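# About Drilholm

We write the software that sits between a robot arm and whatever it has been asked to do. Perception, planning, control, and a fair amount of tooling to hold those three together and tell us which one is sulking on any given morning. If you've landed on this page because somebody passed you our name, welcome, and do make yourself a cup of tea, as we've been told more than once that we go on a bit.

Drilholm started as a favour. Two of us had been looking after the motion planner at a packaging firm, and a friend at another firm wanted to borrow it for a job with odd-shaped parts. It didn't fit at all. The planner assumed that everything it would ever meet was a box, and by the time we'd pulled that assumption out of every corner it was hiding in, we had a new planner and very little of the old one. We still use it, though it's been rewritten so often that only the log format would be familiar to anybody from those days (the log format is terrible, and we're too fond of it to change it).

We're a small company and we plan to stay small enough to share a lunch table. Most of us came from controls or computer graphics, a couple from mechanical design, and one from a long career in theatre lighting, which has been more useful than you might guess when it comes to arguing about shadows.

## What we make

We have 3 products, and most of our customers end up using them together, although you're very welcome to take just one.

**Serkevska** is our planner. You give it an arm, a gripper and a goal, and it looks for a way there that keeps the elbow out of trouble. We've put most of our effort into the last little stretch before contact, where the fingers have to come in either side of something narrow and there may be half a dozen other objects leaning into the space. Serkevska keeps several approaches on the go at once and will change its mind late if perception tells it something new. That behaviour took us a long time to get smooth, and for a while our demos looked like somebody trying to swat a fly.

**Clurnik** does perception. It takes colour and depth and works out where the graspable parts of things are: handles, rims, stems, knobs. It gives each of these a confidence score and passes the whole lot along, low scores included, so the planner can weigh them up for itself. We're often asked why we don't just send the best guess. We used to! Then we spent a winter chasing failures where the second-best guess had been right all along and had been thrown away before anyone downstream got to look at it.

**Strachan** is the toolbox. Simulation, replay, a viewer, a scenario editor and the command-line bits that glue them to your own build. It began as a folder of scripts and for years had no name at all. It's now the thing people write to us about most, usually very kindly, sometimes at 2 in the morning.

## How we work

Nearly everything begins in simulation. Every change to the planner or the controller is run overnight against roughly 2,000 tabletop scenarios, and whoever is first in the next day puts the kettle on and opens the report. If a change makes things worse on even a handful of them, we replay those runs side by side in the viewer and talk it over before anything gets merged. It's slow. We've looked at ways to speed it up and have kept coming back to the same routine, partly for the quality of the work and partly, I suspect, because we like the conversation.

We're particular about clutter. A bare table with a single cube on it will flatter any planner ever written, and we wrote quite a few that were flattered. So our scenarios borrow from kitchens and dining rooms, with shiny things, pale things, patterned cloth, wood grain, and objects that overlap from wherever you happen to be looking. Large white shapes are especially good at finding the weak spots in a segmentation model, and long thin handles are good at finding the weak spots in everything else. 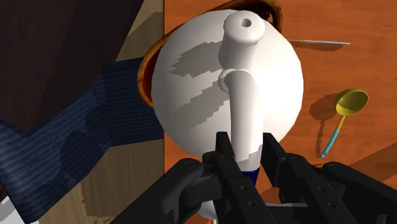 *Gripper fingers on either side of a long white handle in one of our simulated tabletop scenarios, with a small yellow ladle to the right.*

Once a change has settled in simulation it goes to the test cell, where we have 4 arms of different ages and temperaments. There we run a much shorter list by hand, and someone sits beside each run with a notebook. Yes, paper. The notes get typed up afterwards and attached to the logs, and they've solved more puzzles for us than any dashboard we've built, including the rather handsome one we launched in January and quietly retired.

## Working with us

Our customers range from university labs to a bakery supply company, and the projects are as mixed as you'd expect. We generally start with a long phone call and a few of your own recordings, if you have them. After that we'll build a small set of scenarios based on your parts and your layout, and let you see how our software copes before you've signed anything. If it copes badly we'll tell you, and we'll try to suggest somebody better suited to the job.

We write our own documentation and answer our own support mail. The manual for Strachan runs to 300 pages, and it does have an index, which one of us compiled over a holiday and remains quietly proud of. Corrections are always welcome, and so are questions about behaviour you find surprising, even if you've already worked around it.

We host student placements too. Placement students work on the real codebase from their first week, with a desk neighbour who has promised to be interrupted. Prior robotics experience is lovely but we don't ask for it. Curiosity, a bit of linear algebra and some patience with our log format will get you a long way.

## Visiting

Visitors are welcome most afternoons, and we're happy to run a few scenarios for you and let you try breaking them in the editor. Please write ahead through the contact page so we can clear a chair. There's parking behind the building, and the door sticks, so give it a good push.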